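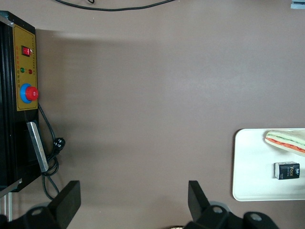 ## Skirnico spinning off its Umatura arm: hold or sell?

I've got 100 shares in Skirnico, bought when everyone was on about factory automation. Now they say holders will get 2 Umatura shares for every 23 Skirnico held. The letter from my broker talks about "unlocking value" and not much else. Is there anything in this for a small holder, or is it a way of shifting debt somewhere else? Election form has to be back by Friday.

**borkusby_bear**

Read the pro forma balance sheet near the back of the circular before you read anything with a photo of the chairman on it. Look at which company keeps the pension deficit and which keeps the bank loans. If Umatura starts life with most of the borrowing and one big customer (its old parent), I'd want a much better reason than "focus".

On your numbers, 100 doesn't divide by 23. You'd get 8 shares for 92 of yours, and the odd 8 are normally rounded off and paid in cash. Check whether your broker takes a fee for that. Mine did, and it ate the lot.

**tinpot_investor**

Hold. Spin-offs always go up, Mwakalinga doubled after theirs.

**ledgerline**

"Always" is doing a lot of work there. Mwakalinga also had a bid on the table, so I wouldn't read much into it.

To the original poster: is the form asking you to choose shares or cash, or only to confirm your details? Plenty of these go through whether you reply or not. Ring the broker and ask what the default is. I'd also ask about tax, as the circular's wording on that is usually vague and they won't volunteer it.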